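Changes to the community meal program start in November

The Tuesday lunch at Molmont Hall moves to a new schedule in November, and several things about signing up, paying and dropping off food will change with it. Please read this through even if you have been coming for years, as the old sign-up sheet by the door will be gone.

Lunch will be served from 11:30 a.m. to 1 p.m. The doors open at 11. Until now we have run one long sitting, and the line has reached the parking lot on cold days. From November there will be 2 sittings, one at 11:30 and one at 12:15. You can ask for either when you sign up. If you have no preference, leave that part of the form blank and the office will put you where there is room.

Sign-up is by phone or on paper at the front desk. Calls are taken on weekday mornings. You do not need to give a reason for coming, show proof of income or live in town. If you are bringing children, give their ages so we can set out enough high chairs.

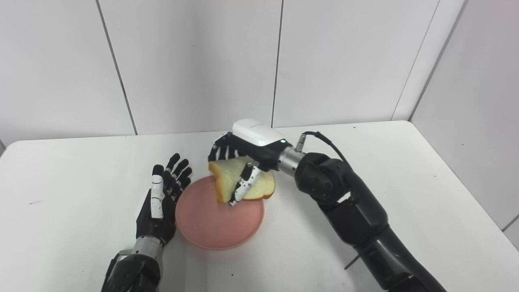

The suggested payment goes up to $5 for adults. Children still eat free. The $5 is a suggestion, and the box is by the coat rack where no one at the desk can see what goes into it. We last raised the amount before the kitchen was rebuilt, and the price of eggs, cooking oil and bread has gone up a good deal in that time.

Last year the program served 2,898 lunches. In the spring we asked people at the tables what they would change, and 234 of them filled out the form. The most common request was for soup every week, including summer. The second was for less noise. Soup will now be on the menu at every lunch. For the noise, felt pads are going on the chair legs, and the radio in the serving area will stay off during both sittings.

A fair number of people also asked for smaller portions with the option to come back. Ingeborg Kuhlmann, who plans the menus, tried this for three weeks in September and found that much less food was scraped into the bins. It will be the normal way of serving from now on. Seconds are available ten minutes after each sitting begins, as long as the food lasts.
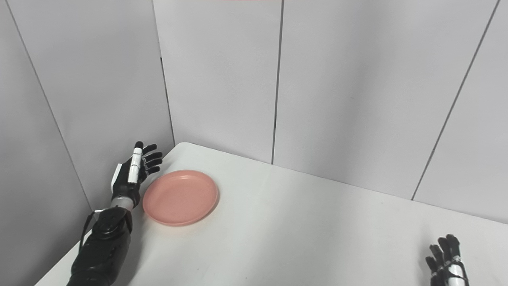

Dishes are the other change. We are giving up paper plates, which were costing more than the vegetables in some months and filled two dumpsters a season. The kitchen has a dishwasher that can keep up with both sittings, and we would like to stock the shelves from donations where we can. Plain round plates are the most useful, and color does not matter. A pink one like the plate on the white table in the photo would be fine, and so would your grandmother's blue ones if she is done with them. Please do not bring anything with a gold or silver edge, or anything chipped. Bowls are also needed now that soup is weekly. Mugs are not, as we have two full cupboards of them.

Drop off dishes at the side entrance on Ranholm Street during office hours. Put heavy items in small boxes. There is a cart inside the door if you need it.

Food donations go to the same door. We can take unopened dry goods, canned food and whole fruit and vegetables. We cannot take home-cooked dishes, home canning or anything past its date. Bakery bread is welcome if it comes in the day before a lunch and is labeled with what is in it.

The menus for the first two lunches are lentil soup with baked chicken and rice, then squash soup with meatloaf and green beans. A meatless plate is available at both if you ask when signing up.

Questions about sign-up or rides should go to Tia Goodall at the front desk. For food allergies, ask for Ingeborg, and please call by noon on Monday.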